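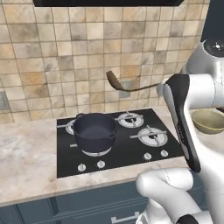 Page last changed: Sunday, 9:14 pm

Kitchen and Cooking > Cookware > Wooden spoons: oil them or leave them alone?

Posted by cbickerstaff
I have a crock of wooden spoons that have gone gray and fuzzy. Most are beech, one is olive wood, and there is one I think is cherry that my aunt gave me. They all get washed by hand and stood up in the crock. When I run a thumb along the bowl I can feel the grain standing up, and the cherry one left a splinter in a pot of polenta last week.

I was going to sand them and put mineral oil on. My brother says oil is pointless on a spoon that goes in boiling water and I should just buy new ones. Who is right? I would like to keep the cherry one in any case.

Clive

Posted by remy_g
Your brother is half right. Mineral oil never hardens, so hot soup pulls it back out. You would be doing it every couple of weeks. I do it anyway because it takes five minutes and the spoons look better.

Sand first. Wet the spoon, let it dry overnight, then sand with 220. The wetting raises the grain so you cut off the part that was going to stand up later. Do that twice and the fuzz is gone for a good long while, oil or no oil.

Posted by Junex_Kitchen
Agree on the wet sanding. Don't agree on mineral oil. Use raw linseed or walnut oil. Those cure. Wipe it on, leave it 20 minutes, wipe off everything you can, then leave the spoons on a rack for a week or more before you cook with them. It's a slow job in a damp house.

Don't buy the "boiled" linseed from the paint aisle. It usually has metal driers in it.

Posted by aileen.d
Please be careful recommending walnut oil without mentioning allergies. My nephew has a tree nut allergy and we don't have it in the house at all. I know people say it's fine once it has cured. I am not testing that on him.

Posted by Junex_Kitchen
Fair point, I should have said so. Linseed then.

Posted by lovely_s
I cooked on the line for a long time and at home I don't oil anything. Spoons get washed, dried with a towel and put out flat until they are dry all the way through. I think standing them up in a crock is the problem here. If you put them in handle down and a bit damp, the water runs to the bottom and sits there. Look at the ends of the handles. If they are black, that's mold and no oil is going to fix it.

Posted by cbickerstaff
Went and looked. Two of the beech ones are black at the ends. The cherry one is clean. The crock had a ring of something at the bottom that I won't describe.

Posted by lovely_s
Throw those two out and scrub the crock. The others are probably fine.

Posted by remy_g
You can also saw the black end off if it doesn't go up far. I have a spoon that has lost an inch and I don't notice it, except in the stockpot.

Posted by lovely_s
You can, but a beech spoon costs less than a coffee. I wouldn't bother unless I was attached to it.

Posted by aravind_m
Different question for the people here who know wood. Does the shape matter to anybody? I have used a flat-edged spoon for years because it gets along the bottom of the pan, and now I can't find one that isn't very thick. Everything in the stores is the round kind. I want a thin edge and a long handle, so my hand isn't over the burner. I have a gas stove and I have scorched two handles by leaving them resting across the pan.

Posted by Junex_Kitchen
Search for "wooden spatula" or "wooden turner" and you'll get more of what you want. Then thin the edge yourself. Put a sheet of 80 grit on the counter and drag the edge toward you at a low angle, same number of strokes on both sides, and finish with the 220. Maple holds a thin edge better than beech. I would stay away from bamboo for this. It's strips glued together and in my experience the edge breaks up.

Posted by aileen.d
I have had the same bamboo set since I moved in and not one of them has split. I think it depends on who makes them. Mine are Lumanlan and they were not expensive.

Posted by Junex_Kitchen
Could be. I've had two brands and both came apart at the tip. Both had been through the dishwasher, in fairness.

Posted by aileen.d
Well, that would do it.

Posted by remy_g
On the scorching: sand it back to clean wood and it's fine. A light brown mark does no harm. If it's charred so that black comes off on your fingers, cut past it.

Also, olive wood gets a pass from me on the oiling. It is dense and oily to start with. Mine has had nothing done to it and it's the best looking one in the drawer. Clive, I'd leave yours alone unless it feels rough.

Posted by aravind_m
Thanks both. Ordered a maple turner, will try the sandpaper trick. Is there any smell with linseed? My partner is sensitive to that kind of thing.

Posted by Junex_Kitchen
Yes, for the first several days. A bit like putty. Put the rack in the garage. And spread the oily rags out flat outdoors to dry, don't ball them up in the trash. Linseed rags can heat up and catch fire by themselves.

Posted by cbickerstaff
Update. I did the wet and sand twice on the four I kept. They are smooth. I put linseed on the cherry one only and left the rest bare, so I can compare them in March. My brother still says buy new ones.

The crock has gone to hold pens. The spoons are in a drawer now, lying flat, and I have to move the rolling pin every time I want one.

Posted by lovely_s
Hang the rolling pin up.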